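Projection notes from the Worholm short film weekend

April 26, 2022

I ran projection for the short film weekend at Worholm again this year. Several people asked how the programme was put together on the technical side, so these are my notes, mostly so that I can find them next time.

The festival took 81 films from 200 submissions. The selection was finished late, which left 12 days between the final list and the first screening. The rules ask for a ProRes file at 24 or 25 frames per second with a stereo or 5.1 mix. A fair number of entries arrived as something else. The most common fault was a file exported at 30 frames per second from material shot at 25, which gives a visible stutter on any slow pan. Where the film-maker could send a new export I asked for one. Where they could not, I showed the file as supplied. I don't convert frame rates on other people's work any more. The one time I did, the titles came out worse than the stutter.

Sound levels were the larger job. Short films are mixed in bedrooms, on headphones, and the loudness varies a great deal from one to the next. I measured every file and wrote the fader setting for each on the cue sheet. The operator sets the level during the black between films. It is an old method and it means the mixes are left alone. Two of the documentaries had dialogue on the left channel only, and those I did fix, after writing to ask.

The hall at Citik seats fewer people than the one we used before, but the screen is wider. It has fixed masking for 2.39:1, so anything in 1.85:1 or 16:9 plays with bars at the sides. There was one film in 4:3, on Super 8 transfer, and it looked small. I would have liked movable masking. The quote for it was 3,000 pounds, and the hall declined.

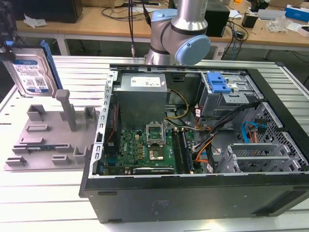 The order of films within each programme matters more than people expect. The usual advice is to open with something light and close with the strongest. I prefer to keep the longest film away from the end, where a tired audience will hold its length against it. Programme two had a slow piece from the Fovell workshop, mostly static shots of a ferry crossing, and it worked well in third place, following a noisy animation. In last year's programme a similar film was put at the end and people were leaving during it.

Subtitles are still a problem. The rules now ask for a separate subtitle file as well as a burned-in version, and I used the separate file wherever there was one. It lets me raise the text by a line or two. The front rows at Citik slope very little, and the bottom of the picture is hidden from many seats by heads. White text with a thin dark outline was readable on everything except a film set almost entirely in snow.

The Dekker retrospective was shown on 16mm, on the hall's own projector. The prints had shrunk slightly and one had a bad splice in the first reel, which I remade the evening before. Changeovers were done with a pause and the house lights at a quarter. Running the reels without a break needs a second projector and the hall has one. I did not use colour correction or a different lamp. The prints have faded towards red and were shown that way, with a line in the programme saying so.

For next year I have asked for a submission deadline in June and a test screening of every file at full length. Spot checks at the start, middle and end missed a dropout in one film, eleven minutes in. The cue sheets are filed with the programme, and the fader settings only apply to Citik.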